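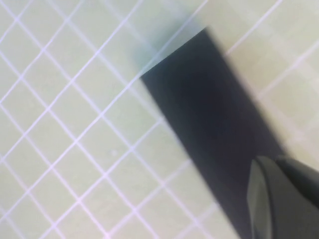 4. Measuring by eye and by line in home sewing

4.1 Background to the interviews

The earlier sections dealt with what people sew at home and where they learned to do it. We now turn to how they measure. Printed instructions nearly always assume a tape, a flat surface and a paper pattern with the seam allowance marked. The people we spoke to used these things unevenly. Some owned a good tape and left it in a drawer, and others measured every piece twice and still cut by feel when they came to the corners.

The letter inviting people to take part went to 1395 addresses in Astby and Drollside, and 500 households sent back the form. Interviews were held at home where possible, with the person's own work in progress on the table. Where a home visit was not wanted, we used the reading room in Drollside. Interviews held there were shorter and contained less talk about tools, so they are used sparingly in this section.

4.2 Kinds of reference

Three kinds of reference came up often enough to be coded separately. The first is the body: a hand span, the width of a thumb, the distance from nose to outstretched fingers. People who used body measures tended to have learned sewing from an older relative, and they could usually name the relative. They did not think of these measures as rough. A woman in Astby who makes curtains for neighbours said her hand had not changed since she was grown, while she had owned tapes that had stretched.

The second kind is the finished object. A skirt that fits is laid on the cloth and drawn round, or a pillowcase is folded over the new fabric to find the length. Copying of this sort was described with some embarrassment by people who had attended classes, and without any by people who had not. It was the most common method for children's clothes, where a worn garment was used and a little was added all round for growth.

The third kind is a ruled or regular surface. Here we include gridded mats, tiled tops, checked tablecloths and floorboards. The surface is already in place and needs no handling, which leaves both hands for the cloth. Regular lines of this sort (Figure 3) let a person check that an edge is straight and that two corners sit level, even when the size of the squares is not known.
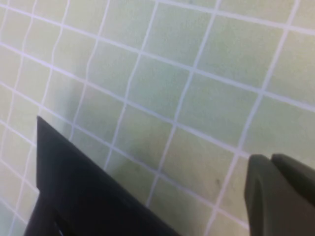

Figure 3. White grid lines on a pale green surface, viewed at a slant.

The point about unknown size deserves some attention. Very few of those who worked on a regular surface could tell us how large its squares were. They used them to compare one side with the other and went back to a tape for lengths. Karabulut, who carried out most of the Drollside visits, noted that people counted squares aloud when matching sleeves but hardly ever when cutting a single piece.

4.3 Errors and how they are dealt with

We asked each person to keep a sewing diary over nine weeks. The diaries contain almost 4000 entries, and mistakes in measuring are mentioned in many of them. The usual mistake was a piece cut too short. Next came pieces cut as two left sides, a fault of turning the cloth over and one that better measuring would not have prevented.

Remedies were practical. A short piece became a pocket, a facing or a smaller size, or a band of other cloth was let in at the hem. Hardly any fabric was thrown away. Several diarists kept the spoiled piece with a note pinned to it and used it as a pattern later, with the fault corrected in pencil.

The Kosamar leaflet, given out with the diaries, recommends that all pieces be measured along the straight grain before cutting. Most people knew this rule. It was followed for woven cotton and widely ignored for knitted fabric, where the grain is harder to see and the cloth moves under the hand.

4.4 Straightness and length

A difference that we had not planned for concerns the words "straight" and "right". In the coding scheme drawn up by Ersoy these were treated as the same judgement. The interviews suggest that they should be kept apart. A hem can be level and too long, and people were far more troubled by one that was the right length but ran uphill. Length could be put down to taste. A slanting hem was taken as poor work, and it was unpicked even late in the evening.

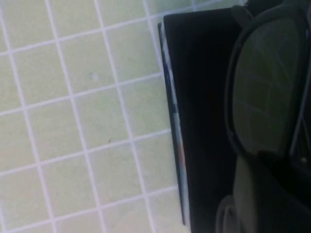

Leonor Mota disagreed with this when we read her the draft, saying that she would leave a slightly sloping hem on anything meant for the garden, and that it was a short sleeve she could never forgive. Her objection fits a smaller group in Saraç who ranked faults by where the garment would be worn. We have kept their answers in a separate category, and they are taken up again in the section on mending, where the place of wear affects the choice of thread as well.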